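The Storage Money, and What I Learned by Going to the Meeting

I have lived in Vustdale for most of my adult life, and until this spring I had never once sat through a full session of the town council. I'd been to pieces of them. I went to the one about the swimming pool, stayed for the pool part, and slipped out with everybody else when they moved on to culverts. So please take all of this as coming from a beginner with a notebook and a thermos of tea.

What got me there was a line in the budget summary that comes folded in with the water bill. It said the town had set aside money for "records storage, Brakier Street," and the figure next to it was 1,496 dollars a month. I am a person who once rented a storage unit for a couch, so I had opinions right away. I wanted to know what was in there, who had signed for it, and why we pay rent on Brakier Street when there's a perfectly good basement under the town hall (I've been in it, for a rummage sale, and it smelled fine).
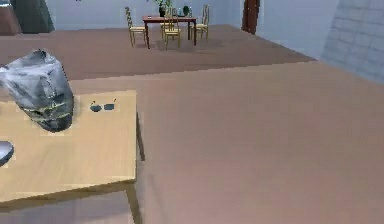

So I wrote to the clerk's office and asked to see the lease. I was very polite, and they were very polite back, and it took until July. The first reply said the lease was held by the finance office. Finance said it had gone back to the clerk. I don't believe anyone was hiding a thing, for what it's worth. I think it had simply been a long while since anybody asked, and the folder had wandered off the way folders do.

When the lease did come, it was only 2 pages long, and I read it at the kitchen counter while my soup went cold. The landlord is a company called Sorari, which also does the town's shredding. The lease renews by itself every year unless the council votes to end it. As far as I can tell from the minutes, and I have now read a great many minutes, that vote has never been on an agenda. The rent started at 560 dollars a month. It has gone up at each renewal, and the increases are right there in the lease for anyone to see.

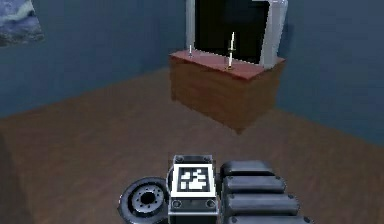
Blue walls and a wood-look floor.

I signed up to speak during public comment, which I had never done before, and my hands shook so badly I had to hold the paper against the podium. You get three minutes. I used one of them saying good evening and explaining where I live. Then I asked my questions — what's stored there, could any of it be scanned or moved, and would they please put the renewal to a vote this year like any other contract.

The council was kinder than I expected. One member said she hadn't known about the automatic renewal either and wrote something down. Another told me there were 4,000 boxes in that building, a good many of them old permit files that state rules say we have to keep. That was a fair answer and I was glad to have it! I had been picturing broken chairs. It did make me think again about the basement, which would hold a fraction of that even if you moved the rummage sale tables out.

I still want the vote, though. A bill that goes up every year ought to come before the people we elected, even when the answer ends up being yes.

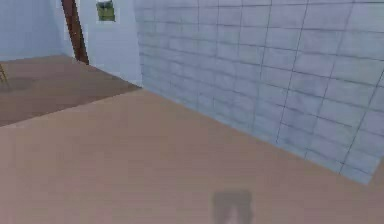 If You Want to Come Along

The next session is at seven in the evening, in the upstairs room at the Ní Mhurchú Library while the council chamber is having its heating fixed. Use the side door, as the front is locked by then. The sign-up sheet for public comment sits on the little shelf by the stairs, and they take it away right when the meeting opens, so get there a bit early if you'd like to speak.

The lease renewal is on the agenda as item nine, after the sidewalk repairs and before the dog license fees. I can't promise when they'll reach it. Last time the sidewalks alone ran past eight, and there was a very long talk about one maple tree. I'll bring the big thermos and extra cups, and I'll be sitting near the back on the left, where the chairs have cushions.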